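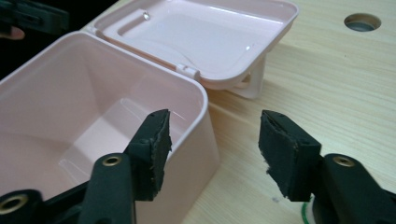
3.2 Storage boxes with attached lids

Households in the survey kept small items in 69 plastic boxes whose lids were joined to the body by hinges. Owners described these as easier to live with than boxes with loose lids, mainly when the lid would otherwise be put down and forgotten. The open lid does need space behind the box, and on narrow shelves this was the complaint heard most often. Machala and Kolář report the same difficulty in their study of kitchen cupboards.

Figure 4. Hinged pink box, open on the tabletop.

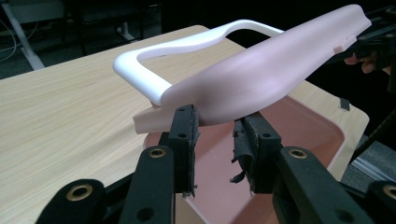 Handles were treated separately. A loop handle makes a part easy to lift with one hand — useful when the other is holding a door — but it adds height, and eight households had given up stacking such pieces altogether. Trays without lids were mostly left out on tables, where they collected keys, post and pens. We return to open trays in Section 4.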